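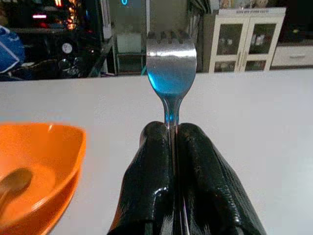 The long lunch, and how I learned to stop rushing it

By Laimutė Dzene

My grandmother could make a plate of beetroot and potatoes last an hour and a half. I used to time her. I'd be down from my chair and out by the hens before she had salted anything, and when I came back in for a drink of water she'd still be there, elbows on the cloth, telling my uncle he was wrong about fence posts.

I thought of her a lot this summer, mostly in Clulldale, where I went for three weeks and ended up staying for seven. If you don't know it, Clulldale is one long street, a river you can wade across in sandals and a bakery that sells out by nine. It also shuts in the middle of the day. The chemist shuts, the post counter shuts, the man who sharpens mower blades pulls his door to and goes home. I arrived at ten past twelve with a flat tyre and no food, and I was furious.

I'm a desk eater, or I was. Sandwich in the left hand, mouse in the right, crumbs down among the keys. In my last job I once ate a tin of peaches standing up in a stairwell while on hold to the bank. It's a whole way of living, and I'd been doing it for years without thinking there was anything odd about it.

So I sat on the wall by the river and sulked until a man came out of the house opposite and asked if I'd like some soup. This was Indrek Grīnberga, who used to run the kitchen at the Paju, the old railway hotel over in Traddale, and who now cooks for whoever happens to be in his garden. On that first day it was me, his sister, two lads who'd been mending the roof and an elderly neighbour with her own cushion. Pea soup, brown bread, a cucumber thing with far too much dill (lovely, and I've been trying to copy it ever since). Then we just carried on sitting there! Somebody cut up a melon. The roof lads had a proper argument about swimming. I looked at my phone under the table and it was quarter to two.

"You keep looking down," Indrek said. "Have you dropped something?"

I put it in my bag after that.

He told me later that the Paju used to do 60 lunches on a Sunday, and that the staff ate at eleven, all together, sitting down, with a cloth on the table. Same food as the guests. He was strict about it. You could be late for nearly anything in his kitchen but you could not be late for staff lunch, and you weren't allowed to talk about work until the plates were cleared. When new owners came in they swapped it for a tray of rolls by the back door, and within a season half the kitchen had gone. He doesn't blame the rolls entirely. He does bring them up quite a bit, though.

I started going over most days. I'd bring cheese, or plums, or once a frankly terrible quiche that everyone ate anyway. The odd thing was how slowly I got used to it. For the first week my legs wanted to leave at half past twelve, all by themselves. I'd finish my plate well ahead of everyone else and then sit there with nothing to do with my hands. The neighbour, who was 83 and had noticed, told me to put my fork down between mouthfuls. It felt ridiculous, like being taught to walk. But I did it, and I began to taste things, and I also began to hear the ends of people's stories.

By 2 August 2025, when the village holds its summer table, I'd been roped into peeling. They close the street and run trestles from the bakery down to the bridge, and people come over from Skarnommont with folding chairs and enormous pans. We sat down at noon. I got up at twenty to five, sunburnt on one side, having heard three versions of the same story about a goat.

I'm back in my flat now and I won't pretend I do this every day. I've got a job and a kitchen table the size of a tea tray. But on Wednesdays I work from home and I stop at half past twelve, lay the table properly, and ring my mum or get the girl from downstairs to come up. We have soup, usually. Last week we were still there at two, and she was telling me all about her driving test.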